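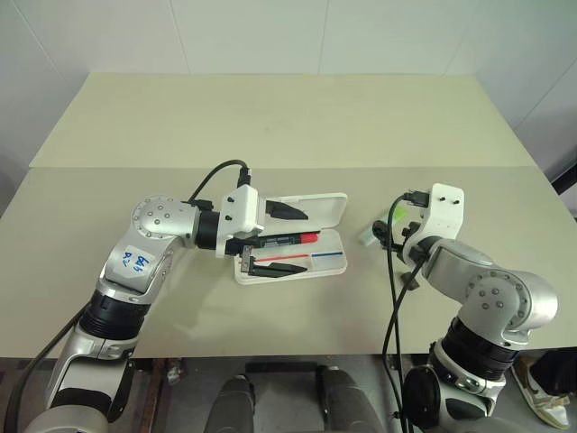
보낸 날짜: 2020년 9월 9일
받는 곳: Uvico 서포터즈 메일링 리스트
제목: Re: 골키퍼 판 게 잘한 일입니까

> 어제 Neltov 원정에서 2점 차로 졌는데, 다들 수비 탓만 하시네요. 1월에 Dissanayake를 Urnon에 넘긴 것부터가 잘못 아닙니까? 그 양반이 있었으면 첫 골은 막았습니다. 새 키퍼는 크로스만 올라오면 골라인에 본드를 바른 것 같아요.

첫 골은 우리 수비수 엉덩이에 맞고 굴절된 공입니다. Dissanayake 아니라 그 사람 둘을 세워 놔도 못 막았을 겁니다. 떠난 선수는 집에 갈수록 키가 커진다더니, 이 리스트에서는 벌써 골대만 해졌네요.

그분이 작년에 니어포스트로 먹은 골들 기억하시는 분? 그때 제가 여기다 옹호하는 글을 썼다가 답장 9통을 받았는데, 전부 당장 팔라는 내용이었습니다. 지금 그리워하시는 분들 주소랑 꽤 겹칩니다. 메일은 다 보관하고 있습니다.
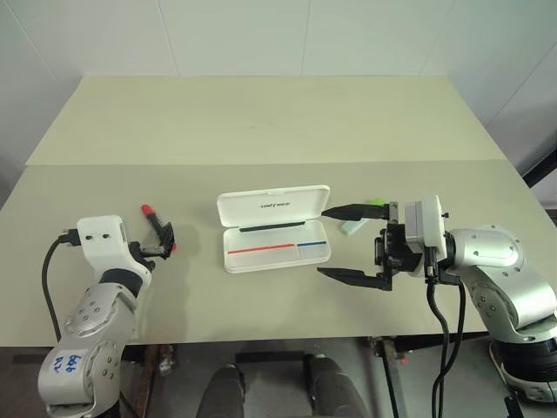
그래도 크로스 얘기는 인정합니다. 후반 코너킥 때 나올까 말까 하다가 중간에서 멈춘 건 저도 변호할 말이 없어요. 다만 앞에 선 센터백 두 명이 서로 쳐다보고만 있던 것도 같이 욕해 주셔야 공평하죠. 제가 보기엔 키퍼보다 오른쪽 풀백 자리가 급합니다. 전반 내내 그쪽이 고속도로였고 통행료도 안 받았습니다.

그리고 원정 버스 건. 신청하신 분은 이번 주 안에 회신 주세요. 지난번처럼 출발 직전에 "자리 있나요" 하시면 짐칸으로 모십니다. 응원가 가사 바꾸자는 제안은 따로 제목 달아서 올려 주시고요. Dissanayake 이름 들어간 2절은 저도 빼는 데 찬성입니다. 박자가 원래 안 맞았어요.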